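4.2 Blurbs and reader ratings

We took 1110 back-cover blurbs from the romance lists of two publishers, Drirnar and Otiseo, and matched each one to its reader ratings on the Niven book site. Titles with fewer than five ratings were dropped before matching. Each blurb was then coded for its main plot device, such as a workplace romance, a sibling's best friend or a second chance.

Blurbs that named the obstacle between the couple in the first two sentences had slightly higher ratings. The effect was small and held only for contemporary settings - historical titles showed no clear pattern. Blurb length made no difference once series titles were removed. Two coders agreed on the plot device in 83 percent of cases, and most disputes involved books with more than one device. These were settled by a third reader using the Biketov coding guide.

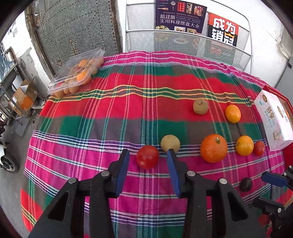 Figure 5. Fruit on a plaid tablecloth, with a hand-held gripper in front.

Ratings were collected in November and were not updated afterward, so later reviews are not counted.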